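Chapter 4
Textiles That Protect: Gloves, Covers and Sleeves

In the previous chapter we studied how a yarn is made from short and long fibres. Now we will look at what happens when the yarn becomes a fabric, and how the structure of this fabric decides its use. The same yarn can give a stiff cloth for a work apron or a soft sleeve which follows every movement of the arm.

There are two large families of fabric. In a woven fabric, two sets of yarns cross each other at a right angle. In a knitted fabric, the yarn forms loops, and each loop passes through another one. When we pull a knitted fabric, the loops change their shape before the yarn itself becomes longer. This is the reason why a sock can go over the heel and still sit close to the ankle.
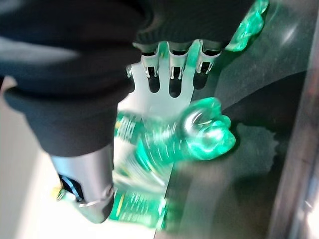
Reading time for this section: 4 minutes

A rib is a special kind of knit. Columns of loops which face the front stand next to columns which face the back, and the surface shows small ridges. Rib stretches very well across its width and then returns, so it is used for cuffs, collars and the lower edge of a pullover. In thicker covers the cuff is often padded as well.

Consider the small knitting workshop Ladilura, in the town of Grallano. Each February it prepares 2000 pairs of winter gloves for the harbour workers of Godholm. The workshop packs them in boxes of 100 pairs, and from every box it takes 4 pairs for testing. The cuffs are stretched by hand 228 times and then measured again. If a cuff has become too wide, the whole box is opened and checked – a slow job, but cheaper than a return by ship.

The fibre is important too. Wool keeps warmth well and can feel rough on the skin. Cotton is pleasant to wear but dries slowly. Polyamide is strong against rubbing, and for this reason it is often mixed with the other two.

Before you continue, find one knitted and one woven article at home. Pull each of them gently in both directions and write down what you notice. You will need these notes in Section 4.2, where we start with the single loop and its parts.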